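Tasting Day at the Mulcahy Cider Mill

We had been meaning to get out to the Mulcahy mill in Skandville for years, and this fall we finally made it to their October open day. I am so glad we did! We left the house with two empty jugs and came home with five full ones, plus a bag of doughnuts that did not survive the drive.

The tour starts out back by the washing trough, where the apples bob along like they're in no hurry at all. They press 18 kinds over the season, and our guide let us bite into a few of them first. One was so sour my eyes watered (my husband loved it, of course). The big press squeezes out 260 gallons on a good morning, and the smell when it gets going is just wonderful, all sweet and sharp and a little bit like wet leaves.
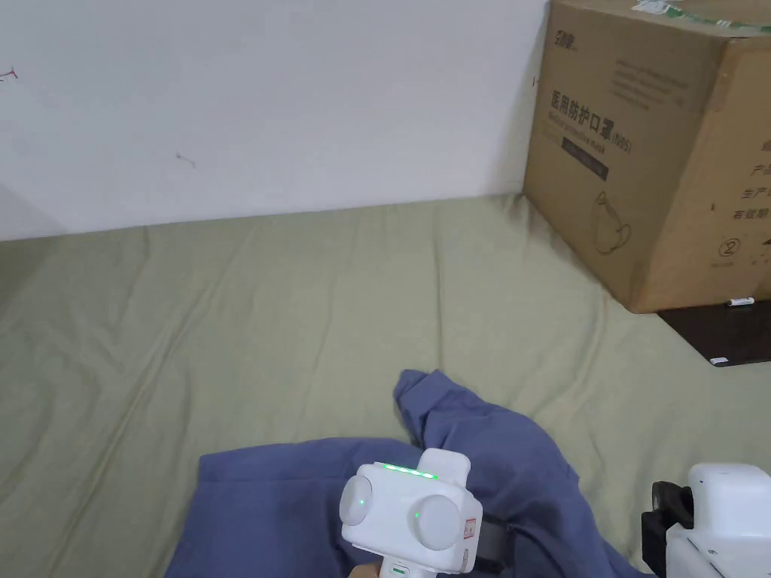
After the press room we moved on to the tasting counter, and that was my favorite part. You get the plain sweet cider first, then one with ginger, then a pear and apple blend they call Plallton. I went back for the Plallton twice. It's softer than straight cider, with hardly any bite, and I could already taste it warmed up with a cinnamon stick and a strip of orange peel.

They serve a hot mulled one too, out of a huge kettle by the door. I asked what was in it and got a very generous answer: cloves, allspice, a few slices of fresh ginger and a spoonful of honey at the end, never at the start. I've made it that way at home three times now and it really is better, much rounder.

The doughnuts come out in small batches, so be ready to stand in line. Parking is in the field across the road, and it was filling up by 10 a.m. when we pulled in. Bring cash for the farm stand and a cooler for the jugs, as the cider isn't shelf stable. Ours went straight in the fridge, except for one I froze for Thanksgiving.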